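記録の訂正があれば、次の会議までに Ilham Menon へお知らせください。前回の記録で、ヒップベルトの「幅」と書くところを「厚さ」と書いてしまいました。お詫びして訂正いたします。

# Hundale 製品会議 議事録

- 日付:2021年12月11日
- 議題:Sandoval ツーリングパック(30リットル)の最終仕様
- 出席:Abundio Arriaga(進行)、Natalia Valdovinos、Marisol Galindo、Diarmuid Mulcahy
- 記録:Ilham Menon

## 前回の宿題の確認

Arriaga さんが、前回の宿題を順番に読み上げました。

雨蓋の型紙は修正が終わっています。後ろの縫い目を少し下げましたので、荷物をいっぱいに入れたときも、ヘルメットの後ろに雨蓋が当たりにくくなる予定です。新しい型紙で作った試作品は、まだ Utitz の縫製工場から届いていません。発送の連絡は来ています。

背面パッドの見積もりは Galindo さんが受け取りました。穴のあるフォームと穴のないフォームの二種類です。値段の差は小さいですが、穴のあるほうは端の処理が難しいと工場が書いています。この件は「背面」の項目で話しました。

スキーホルダーの下側ループについては、Mulcahy さんが宿題を持っていましたが、時間がなくてまだ終わっていないとのことです。次回に延ばします。
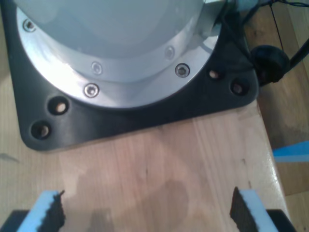

## 生地

本体の生地は Grinside の新しいナイロンを使う案が、前回から続いています。今日は Valdovinos さんが、二つの色見本と、撥水加工を変えた見本を持って来ました。

加工を変えた見本は、手で触ると少し硬く感じます。Galindo さんは、この硬さは欠点にならないと考えています。中が半分しか入っていないときでも、パックの形が残るからです。Arriaga さんは、寒い場所で音が大きくなることを心配しました。冷凍庫に一晩入れた見本を Valdovinos さんが次回持って来ますので、そのときに皆で音を聞いて決めます。

価格については、本体生地の一着分、ではなく一個分の費用が2,960円になるという計算が出されました。(私はいつも上着の会議の言葉で書いてしまいます。パックは「個」で統一します。)この金額には底の補強生地が入っていません。補強生地は今のモデルと同じものを続けて使いますので、費用は変わりません。

色は、灰色に近い緑と、濃い赤の二色で合意しました。黒を残すかどうかは意見が分かれました。Mulcahy さんは残したい、Valdovinos さんは今季は休みたい、という意見です。販売店の注文の様子を見てからもう一度話します。

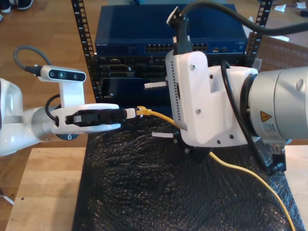 Diarmuid Mulcahy からは、色の話より先に底の補強の範囲を決めてほしいという意見がありました。今の図面では、補強が側面の途中で終わっています。スキーのエッジが当たるのはそれより少し上なので、あと指二本分ほど高くしないと、去年のモデルと同じ場所が傷むだろうとのことです。Galindo さんも同じ意見でした。重さは増えますが、範囲を上げることに決まりました。図面は Galindo さんが直します。

## 背面

穴のあるフォームと穴のないフォームを、Arriaga さんと Mulcahy さんが一つずつ使ってみた報告がありました。

Mulcahy さんの報告では、登りのときに背中が楽に感じたのは穴のあるほうです。しかし、休憩で雪の上に置いたあと、穴の中に雪が残りました。Arriaga さんが使った穴のないほうは、雪は手ですぐに払えましたが、登りでは背中に汗がたまりました。

話し合いの結果、次のようになりました。

1. 肩甲骨の当たる場所は、穴のあるフォームにして、表を目の細かい生地で覆う。
2. 腰の当たる場所は、穴のないフォームにする。
3. 二つのフォームの境目は、縫い目を背骨の上に重ねない。

フォームを覆う生地を入れても、背面パッドの重さは108グラム以内に収めます。これは Arriaga さんが強く希望した数字で、ほかの出席者も反対しませんでした。収まらない場合は、腰の部分を薄くするのではなくて、フレームシートの穴を大きくして調整します。

背面から中の荷物を出すためのファスナーは、今のままの位置です。ファスナーの引き手は、手袋をしたままでもつかめるように、紐の輪を付けます。輪の色は本体と違う色にします。色の候補は Valdovinos さんが出します。
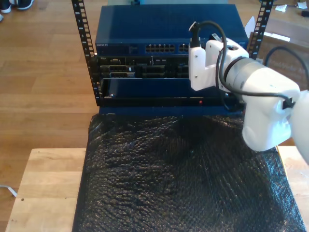

机上のラックと NETGEAR のスイッチ

## ヒップベルトとポケット

ヒップベルトの左側は小さいファスナーポケット、右側は道具をかけるループにするという案で、反対はありませんでした。ポケットの大きさについて、Galindo さんは今の大きさだと最近の電話が入らないと言いました。Valdovinos さんは、電話は寒さに弱いので、もともと上着の内側に入れるべきものだと答えました。大きさは変えず、カタログの説明に「行動食用」と書くことにします。

ベルトは取り外せる仕様を続けます。取り外しの説明書が分かりにくいという苦情が販売店から届いていますので、絵を新しくします。絵の担当はまだ決まっていません。

雪崩用具のポケットは前面のままです。シャベルの柄を入れる袋は、底に水抜きの穴を付けます。プローブの袋は長さが足りないという指摘が前にもありましたが、新しい型紙では直っているはずです。試作品が届きましたら、Mulcahy さんが自分の道具を入れて確かめます。

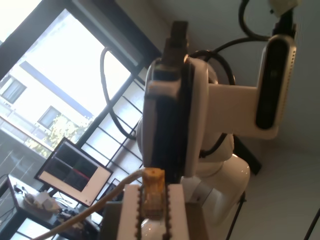 ストラップの余りの長さについては、いちばん長く話し合いました。Valdovinos さんは、冬の厚い上着の上から背負う人のために、肩と胸のストラップを今より長くしたいと考えています。私は記録の担当ですが、ここで一つ意見を言わせていただきました。長くしたストラップを薄着の季節に締めますと、余りがずいぶん垂れます。写真で窓の前に大きな輪になって下がっている黒いケーブルを思い浮かべていただくと、私の心配している形に近いです。リフトの椅子に座るとき、このような輪はとても引っかかりやすいと思います。Arriaga さんは、余りを巻いて留める面ファスナーを端に付ければよいと言いました。Galindo さんは、面ファスナーは雪が詰まると留まらなくなるので、ゴムの輪を二つ通すほうを勧めました。両方を試作して比べます。

胸のストラップのバックルは笛付きのものを続けます。

## 試作と日程

次の試作は、Utitz の工場に頼みます。生地の音の問題が決まるまでは裁断を始められませんので、工場には予定の日を少し空けておいてもらいます。連絡は Galindo さんです。

最初の生産は200個の予定です。Mulcahy さんは少ないと言いましたが、Arriaga さんは、新しい背面の評判を見てから追加したいという考えです。数はこのままとし、Grinside には追加の生地を早く出せるかどうかだけを先に聞いておきます。

雪の上での試用は3月に行います。場所は Mulcahy さんが選びます。背の高い人だけで試しますと、背面の長さの問題が見つかりませんので、背の低い人にも必ず参加してもらいます。Valdovinos さんと私が参加します。

## 担当の一覧

| 担当 | 内容 |
|---|---|
| Natalia Valdovinos | 冷凍した生地見本、引き手の色の候補 |
| Marisol Galindo | 底の補強の図面、工場への連絡、ゴムの輪の試作 |
| Diarmuid Mulcahy | スキーホルダーの下側ループ、試用の場所、ポケットの確認 |
| Abundio Arriaga | 面ファスナーの試作、Grinside への問い合わせ |
| Ilham Menon | 販売店の苦情の写しを全員に送ること |

## その他

製品名の下に付ける短い説明文は、時間が足りなくて話せませんでした。案のある方はメールで送ってください。

修理用のバックルを箱に一つ入れるかどうかも、次回に話します。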